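Suha Rizk learned to read a river by falling into one. She was 20, on a borrowed canoe in the Clamenach, and she had been told to aim for the smooth water. "Smooth water can be a rock with a thin sheet going over it!" she says, laughing so hard she has to put her coffee down. "So that was lesson one, and I was very cold for lesson two."

She has paddled the river for 11 years since then, and she talks about it the way other people talk about a favorite aunt. Ask about the upper gorge and you get the color of the water in May, the heron that stands below the second bend, the sandwich shop at the take-out (get the egg one). Her new guide covers 46 miles, from the Irkurham bridge down to the lake, and every bend in it is drawn by hand.

"I tried doing it on the computer first," she says. "The lines came out too clean. A river wobbles, and I wanted the wobble." 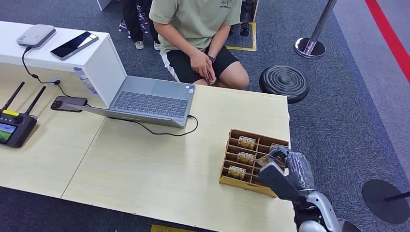
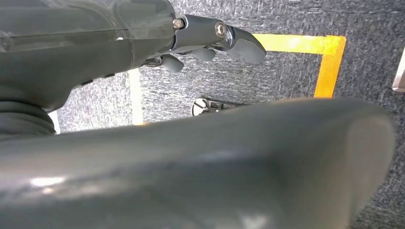
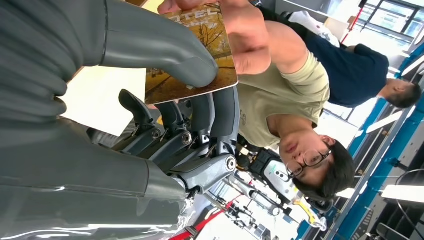

A table, two gray curved housings, and a card with an autumn tree on its cover.

The drawings began as notes for one friend, Khalil Twal, who wanted to run the gorge and kept asking where to stop for lunch. Rizk filled a notebook for him over one winter. He passed it around the paddling club, and by spring it had come back with coffee rings and other people's handwriting in the margins.

"Somebody had corrected my gravel bar," she says. "They were right, too. It had moved!"

That is the part she loves most, the way the river keeps editing her. After high water in January a whole channel opened on the left side of Tarawneh Island, and she redrew two pages. She printed 100 copies of the first edition and has already started a list of changes for the next.

Her advice for a first trip is short. Go on a Saturday when other boats are out, start below the gorge, and pull over the minute you feel rushed. "Get out and look," she says. "I still walk the bank at every rapid I don't know, and I eat something while I'm doing it."

She is heading back up to the bridge in the morning. The water should be low enough to see the old ford, and she wants to draw the stones.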